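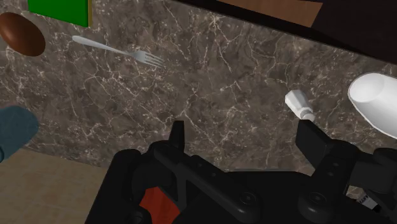
How to read a study that compares test results between countries

Posted by Hadi Rawashdeh, Aug 3, 2021

Many people send me links to articles with a table of countries and their average test results, and they ask me if the table is true. This is difficult to answer with yes or no. A table can be copied correctly from the study and still tell you very little. In this guide I explain the steps I follow when I read such a study. You do not need to know much statistics. You need the original paper, a pen, and one quiet evening.

Step 1. Find the original paper

News articles usually mention the name of the journal or of the first author. Search for this, and not for the title of the article. If the full text is behind payment, write a short and polite email to the author. In my experience most of them send the paper in a few days.

Do not begin with the abstract. Go first to the part called Methods or Participants. The abstract is what the authors want you to remember, and you will read everything else with this in your head.

Step 2. Write down who was tested

For every country, make one line on your paper: how many people, what age, where they were found, in which year. In one paper that I used with my reading group, the sample from Seritari had 359 persons and the sample from Wutitz had 195. These look like acceptable numbers. But the persons in Seritari were adults chosen from the population register, and the persons in Wutitz were pupils of two schools in the capital. The paper compared the averages as if they were the same kind of people.

If you cannot fill one of the places in your line, write "not given". Sometimes half of my page is "not given", and then I already know how much trust I can have in the ranking.

Step 3. Look at the test and its language

Ask which test was used, and in which language. A test with words must be translated, and a word which is easy in one language can be rare in another. Good studies explain who translated the test and whether a second person translated it back.

Tests with only shapes and patterns are often called "culture free". I would be careful with this expression. A child who has done many puzzles on paper knows already what is expected when he sees a row of figures with one missing. A child who has never done it must first understand the game, and the clock is running during this time.

Step 4. Check what the number 100 means

On most intelligence scales, 100 is the average of the group on which the test was prepared. It is not a quantity like kilograms. So find out which group this was, and when they were tested. In many countries the results went up over the decades, and old norms can make a newer group look stronger than it is. If two countries were tested many years apart, look for a sentence where the authors explain how they corrected for this. If there is no such sentence, note it.

Step 5. Separate the difference from its explanation

For me this is the most important step. Take two colors. With the first one, underline the sentences that say what was measured. With the second one, underline the sentences that say why. Nutrition, illness in childhood, years in school, lead in the water and practice with tests can all have an influence, and a simple comparison of averages cannot choose between them. Check if the study measured any of these things, or if they appear only in the discussion at the end.

Remember also that the spread inside one country is usually much larger than the distance between two averages. You cannot say anything about your neighbor from the average of the place where he was born.

Step 6. Read one critic

Search for papers which cite the study and look for a comment or a reply. For the Seritari paper there was a reply by Atallah, and it showed that 16 persons were counted two times. The correction was small, but I would never find it alone.

What to write at the end

I finish with three or four sentences in my notebook: what was measured, in whom, what I believe, and what I would still like to know. If you want to practice in company, the Furnen reading group starts a new round every April, and beginners are welcome. Please bring the paper printed, with space in the margins for notes.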